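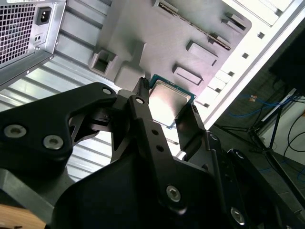
The CPU over the open case, power supply at upper left.

I spent most of Friday swapping parts in the old desktop that runs our shared files. I've been putting it off since last winter. The machine is slow, the fan has gotten loud, and every time I mentioned it to Samah she asked why I didn't just buy a new one. The answer is that the case is fine, the power supply is fine, and a used processor for that socket cost me less than dinner for two. So I kept the box and changed what was in it.

I'm writing down how it went mostly for myself. I did one of these eight years ago and had forgotten nearly all of it.

The first thing I'd tell anyone is to clear a bigger space than you think you need. I started on the small desk by the window and ran out of room as soon as the side panel was off. The panel has to go somewhere, and it's the size of a cafeteria tray with sharp edges. I moved everything to the long table and put down a clean sheet of cardboard. Screws went into an egg carton, one cup per stage: side panel, drive cage, cooler, everything else. I wrote the stage on the cardboard next to each cup with a marker. That was worth doing. Last time I used a single coffee mug for everything and finished with two screws I couldn't place.

Before taking anything apart I ran the computer for a few minutes doing something heavy, then shut it down and pulled the cord. Warm thermal paste lets go more easily. If you yank a cooler off when the paste is stone cold, on some older boards the processor can come right up out of the socket with it. That happened to me on the last build and I bent a pin. I straightened it with a mechanical pencil with the lead taken out, and it worked, but I'd rather not do it twice.

The cooler came off with a slow twist. Under it the paste had gone to something like dried toothpaste. I cleaned it with coffee filters and rubbing alcohol. Coffee filters don't leave lint, and we always have a stack of 200 in the cupboard that I never seem to get to the bottom of. It took five or six of them before the last one came away clean. Cotton swabs are all right for the edges, but they shed.

Then dust. There was a lot. I took the case out to the porch and used a soft paintbrush on the fins and a hand pump for the corners. The power supply I only brushed from the outside, over the honeycomb grille. I don't open power supplies. There's nothing in there I know how to fix, and they can hold a charge after they're unplugged. If the fan in one starts to grind, I replace the whole unit.

Mpho came by while I was out there and held the flashlight. He has built more of these than I have and his advice on processors is short: hold it by the edges, look for the mark in the corner, and never push. He's right about all of it. The metal lid on top can take a fingerprint, since it gets wiped down before the paste goes on anyway. The underside is what you keep your hands away from. And if the chip isn't sitting flat in the socket under its own weight, it's turned wrong. Lift it out and look again. The lever or the bracket does the pressing for you, and on this board it takes enough force that it feels like you're breaking something. There's a creak. The creak is normal.

For paste I used a tube of Kiani I bought at Olden, the parts counter out on the county road. It was in the drawer from an earlier job and still squeezed out fine. I know people argue about a dot or a line or an X. I put a dot in the middle a little bigger than a grain of rice and let the cooler spread it. I have tried the other ways and never saw a difference that I could measure with the tools I own.

The cooler screws go in a cross pattern, a couple of turns each, so it comes down level. I forgot this at first and cranked one corner, then had to back it out and start over with fresh paste. That cost me another two coffee filters and ten minutes.

It didn't start the first time. The fans spun for a second and quit, over and over. I had a bad few minutes with that. I took out the memory and put it back, and checked the big power connector, and then found the small one near the processor hanging loose behind the cooler where I'd moved it out of the way. I plugged it in and the machine came up. If I had read my own notes from last time I would have known, because I did the same thing then.

There was one more wrinkle. The board needed newer firmware to name the new chip properly. It ran, but the setup screen listed it as unknown. Windalden, who made the board, still had the file up on their support page, buried under the discontinued products. I put it on a thumb drive and let it run while I ate lunch. Do that step before the swap if you can, with the old processor still in, in case the new one won't boot at all on the old version. I got lucky.

Temperatures: with the old chip and the old paste, it would climb past 80 Celsius whenever anyone copied a big folder, and the fan would scream. Now it stays well below that under the same load. I don't know how much of that is the processor and how much is the cleaning. I suspect the cleaning did most of it, and if your computer has gotten loud I would try that first before buying anything.

Samah tested it by opening all the photo folders at once from her laptop in the other room. She said it was faster. She also said the fan was still audible, and she's correct. The case fan in the front has a tick in it. I ordered a replacement from Cindmont and it should be here in November, because apparently that size is on back order everywhere.

A few things I'd do differently. I'd take a picture of the cable routing before unplugging anything, especially the front panel connectors. Those are the little ones for the power button and the lights, and the labels on mine are worn off. I worked it out from the manual, but the diagram in the manual is printed about as big as a postage stamp. I'd also put the case on its side from the beginning, so the board is lying flat while you work on it. I did the first half with it standing up and dropped a screw down behind the drive cage. It took a magnet on a string to get it back.

The old processor is in an anti-static bag in the desk drawer, labeled with the model and the date I bought it. I'll probably keep it as a spare in case the new one gives me trouble. The old thermal paste tube is used up now, so that's on the list for next time I'm at Olden, along with zip ties and another can of contact cleaner.

When the fan shows up I'll have the side panel off again, and I'll redo the cables on the left side while I'm in there. They're just tucked in for now.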